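September, shop notebook, Boersma finish bench

Picking up from Siebe Schouten's page on the wool wash trials. The shrinkage numbers for the Bruma yarn were still drifting between batches, so I reran the relaxation step with a longer rest before measuring. Swatches went in at 09:40, out at 10:35, then laid flat on the mesh racks. Rest time was 17 hours, up from overnight "whenever somebody gets in."

Wash settings as in Siebe's run: wool cycle, neutral detergent, no softener. Spin reduced one step. Water is still the building supply and has not been tested this month. Wim Geerts has the strips.

Swatch length before wash, marked with cotton thread, 60 stitches between marks. The jersey swatches came back short in the length and slightly wide. The rib swatches pulled in as expected and recovered when steamed, except number four, which was cast on too tight and should be thrown out. I left it in the bag with a note.
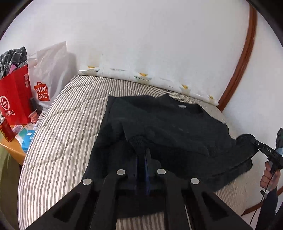
Measuring full garments is the weaker part of the method. Jelle and I get different chest widths from the same piece, and the difference is larger than the shrinkage we want to report. Most of it comes from how the piece is laid. A crew neck spread on a striped mattress, with the ribbed knit bunched up near the middle of the body, will read short in length until the fold is worked out flat, and the stripes are no use as a guide on a soft surface. Proposed rule: hard table only, smooth from the center outward, wait five minutes, then measure. No pulling at the hem.

Scale check before weighing: the reference weight read low, cleaned the pan, read correctly. Cone 1599 is nearly finished. Fenna Hoekstra wants the remainder kept for the pilling test, so do not use it for samples. The replacement cone is from Reder and feels drier in the hand — wash one swatch separately before mixing it into the set.

Open items:
Repeat jersey swatches with the new rest time.
Write the laying rule into the Piltia sheet.
Ask Alby Katene for the old tension log, page 101 onward.
New thread for marking, the red one bled.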